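Golus live tapes – readme

Last changed 11/07/2006. Gyula Major

Read this first, then the track list, then write to me if something is still unclear. Most of what people ask me is in here somewhere.

What you have

Audience and soundboard recordings of Golus, made between the first club dates and the end of the Lomia tour. 49 shows in all. A few complete, most missing a song or the encore, two are just soundcheck plus the opening number. FLAC files, one folder per show, text file in each folder with the set list as I know it. No mp3s and please don't make them and pass them on under my name.

Folder names go year, month, day, town. If the day is unknown it is 00. If the town is unknown it says "unk" and I would love to hear from anybody who was there.

Where it came from

Bulk of it is from Jakab, the band's sound man for the early years, who ran a cassette deck off the desk whenever he remembered to bring a tape. Those are the folders marked J. The rest is trades, marked T, and my own recordings, marked M. Mine are the worst sounding. Cheap mic in a coat sleeve, sorry about that.

The Drastamby shows came in last, in April, as a box of tapes with no cases and labels half rubbed off. I put them in order by the drummer – he changed kits halfway through the run and you can hear it on the toms. Still not sure about the last two. If "Lantern Street" has the long intro it's the later night, or thats my theory.

Transfer notes

Same deck for everything, heads cleaned between tapes, azimuth set by ear for each side. No noise reduction. I did not EQ anything. Where a tape ran slow I fixed the pitch against the organ, which never went out of tune, unlike everyone else. Pitch fixes are noted in the show text file, with the percent.
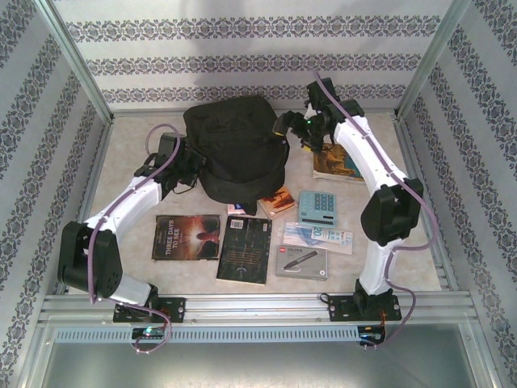 Side flips: if there is a gap I left the gap. Some people like it patched with another source and that's fine for your own listening, but keep the raw set as it is. Patched copies got mixed in with the first version of this collection and it took me most of a winter to get them out again.

Levels are not matched from show to show. The J tapes are quiet, the T tapes are all over the place. Watch your headphones going from one to the other.

Sound grades

A – desk tape, clean, whole band audible
B – desk tape with faults, or very good audience
C – listenable if you like the band
D – only if you were there

Grades are mine and I'm hard on things. Several people have told me the C shows are fine. The vocals on nearly all the desk tapes are too loud and the guitar is too low, because in a small room the amp didn't need to go through the PA. Not a fault of the transfer, please stop writing to me about the guitar.

Known problems

- First Lomia night: left channel drops out in the third song, comes back in the fifth. Same on every copy I have heard.
- Two folders share the same encore. One is wrong. Don't know which.
- Check files for the M folders were made before I fixed the file names, so they will complain. The audio is ok.
- "Salt Road" and "Salt Road (slow)" are maybe the same song, maybe not. The band called it both on stage.
- Song titles in quotes are real. Titles in brackets are my guess from the chorus.
- Talking over the quiet songs on all the M shows. That is my cousin.

Missing

I know of more than 170 shows from posters, ads and people's diaries, so this is a small piece. Most wanted: anything from the first summer with the second guitar player, and the radio session, which was broadcast once and which everybody says a friend of theirs taped. 12 people have now told me that. No tape so far.

Bad copies welcome. A D grade of a show I don't have is worth more to me than another A of one I do.

Rules

Free to copy, free to trade, never for sale. The band knows about this collection and is okay with it on those terms. Nothing from the official records is in here, and if you find a track that is, tell me and it comes out. Keep this file and the show text files with the audio when you pass it on. Half the trouble in sorting the T tapes was people throwing out the paper.

Corrections

Mail me with the folder name in the subject line. Say how you know – ticket stub, diary, you were the one yelling for "Lantern Street", whatever. I'm slow but I do answer. Credit goes in the show file unless you ask me to leave you out.

Next version will have the track times, which I started and didnt finish. Set lists are done up to the Lomia tour, after that they are partial.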